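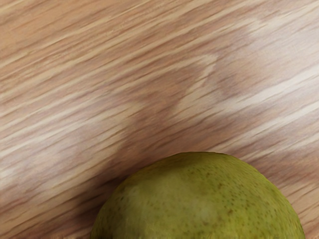

Aled Parry said the machine would never learn pears. Apples, yes, an apple was the same all the way round, but he had graded pears at Hughes for 19 years and he still got them wrong on a bad morning.

He said this in the canteen in January, and by the end of the month the Kuson line was bolted to the floor where benches three and four had been.

Chi-keung Ko was put in charge of it. He had been on bench four himself, and he was given a tablet, a yellow lanyard and two days of training in a hotel near the motorway. On the first shift he stood behind the guard rail and watched the arm go down, close, lift and turn. It put the fruit in the left tray or the right tray. When it was not sure, it set the pear down on the wooden table at the end and a light came on, and somebody had to walk over and decide.

The somebody was Aled.

At first the light was on nearly all the time. Aled stood at the table in his old apron, picking up one pear after another and pressing his thumb beside the stalk. He said "first" or "second", and Chi-keung typed it in. They had worked side by side for six years and had never talked so much, although it was mostly those two words.

"Does it remember what I tell it?" Aled asked.

"That's the idea."

"All of it?"

"Everything I type."

Aled put down the pear he was holding and wiped his hands. He didn't say anything more until the break.

By March the arm was doing 600 trays a shift and the light came on 52 times. Chi-keung knew because the tablet told him, and he had to write it on the sheet for the office. Two of the women from bench three had gone to the packing hall. One had taken the money and left. The radio had gone too – it could not be heard over the compressor, so someone had taken it home.

One afternoon a pear came down to the table, green with brown speckles, and the light went on. Aled looked at it for a while without touching it.

"Second," he said.

Chi-keung picked it up. He pressed where Aled always pressed, and it was a good pear. He could not find anything wrong with it.

"Second?" he said.

"That's what I said."

The next tray was already moving in. Chi-keung held the tablet against his chest and looked through the guard at the arm, which had stopped over the belt and was waiting for an answer. Then he typed "first", and the light went off.

Aled saw him do it. He put the pear in the right-hand tray himself, with the seconds, and went to get his coat. It was ten to four and his shift finished at four.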